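The Long Hunt for a Clean Desk

Moved into the shared office on Penner in January. 478 square feet, six people, one window. By the second week you couldn't find a stapler. Cups, chargers, somebody's gym shoes under the printer.

So I spent a month asking small offices how they keep shared tables usable. Mostly they don't. A design shop over on Zidorard bans food from every surface except the sink counter, and they mean it. Purneo, the bookkeeping outfit downstairs from us, does a full clear at closing time — everything off, into bins, goodnight. Their bins cost $143 and they'll tell you so twice. 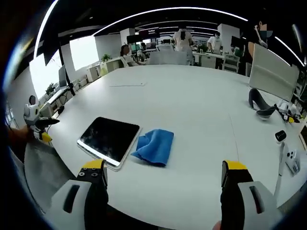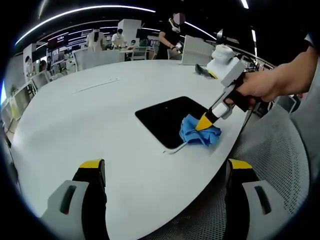
A white table and a blue cloth.

The cleaning itself is the easy part. Dry cloth first, for dust. Then barely damp. Skip the paper towels, they drag grit around and leave lint in teh corners. Wash cloths on their own, no fabric softener, hang them up. One office had a drawer of 20 that all smelled like soup.

Harder part is paper. Brirkodach, a print broker with 900 file folders and no cabinets, finally rented storage across town. Now the folders go out on the first of the month and the tables get used for lunch again. Grumbling, yes. A few people still hide folders in their coats closet.

What about us? We tried the nightly clear. Lasted nine days. Then a deadline, then pizza, then the gym shoes came back. We're on a smaller rule now: whoever leaves last wipes the big table and takes there own cup home. Working so far. Stapler still missing.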